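Skoria: amateur chess club game scores, cleaned

README, revised in September

What is in the box

Skoria is a set of 2358 game scores typed up from the paper scoresheets of two evening clubs, Bedaler and Nseir. The sheets were typed by Yara Farah and me, Valdir Paiva. Where I say "we" below, both of us agreed. Where I say "I", Yara may well think I am too gloomy.

There are two files. games.pgn holds the moves. sheets.csv holds one row per scoresheet, with the club, the season, the result as written, the result as we believe it, and a notes column. Read the notes column. People who skip it tend to write to us later.

What it can't tell you

We started this because of a claim that gets passed around at clubs: slower time controls make weaker players better. Maybe they do. I have yet to see it shown with club games, and this set won't show it either. Players chose which evening to turn up on. The stronger ones mostly went for the long games, and you can't untangle that afterward with a clever formula. If your paper needs the answer to be yes, please get it somewhere else.

The ratings are also shaky. Bedaler used its own ladder and reset it twice. Nseir copied ratings from wherever a player said they had one. We kept both in the file as written and made no attempt to put them on one scale. A tool called Pristier was suggested to us for that job. We tried it, and it gave very confident numbers for players with a single game, so we dropped it.
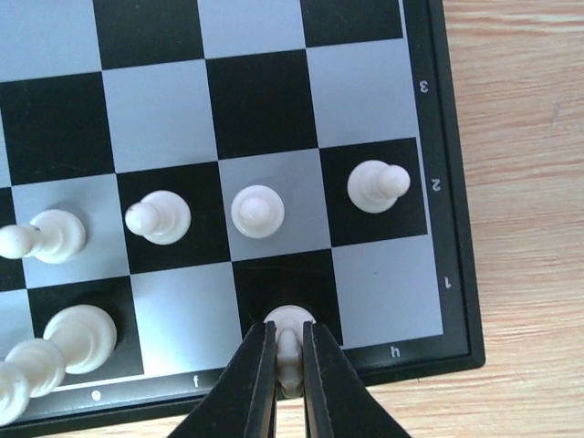
Legality checks

Every game was replayed by script from the starting position. 971 of them failed on the first pass, a much worse rate than we expected. Most failures were small things: a missing check sign our parser was too fussy about, a knight move that needed a file letter, castling written with zeros. After fixing the parser and going back to the paper, 236 games still contained at least one move that can't be played. Those are in games.pgn up to the last legal move and marked "cut" in sheets.csv.

We did not guess. I know other collections repair a bad move by picking whichever legal one the engine likes best. That makes club players look stronger than they are, and then someone draws a chart from it.

Results

The result on the sheet and the result you would expect from the final position often disagree. Sometimes a player resigned a drawn ending, and sometimes someone just circled the wrong number. We only overrode the paper when both players' sheets survived and agreed with each other against the club's crosstable. That happened 19 times. Everything else stands, even where it looks silly.

Known problems

- Handwriting. The letters b and d, and the numbers 1 and 7, were the worst. A wrong letter can still give a legal move, so passing the replay check proves less than you'd like.
- Missing short games. Quick losses seem to be rare here. I doubt they were rare on the night - I think people threw the sheets away.
- Clock times. The column exists because Yara wanted it. I would not use it. (Yara: it's fine for the Nseir games.)
- Names are replaced with codes. The same person may have two codes if they played at both clubs.

Splits

There is no official train and test split. If you make one, split by player code and say so. Splitting by game puts the same person's pet opening on both sides, and your score will look nicer than it should.

Changes

September: parser fix for castling, notes column filled in for the older Bedaler sheets, opening names removed. The opening names came from a lookup table neither of us could trace, and several were plainly wrong.

Corrections are welcome if they come with the sheet number and the move. "This looks off" is not enough for us to go and find the folder.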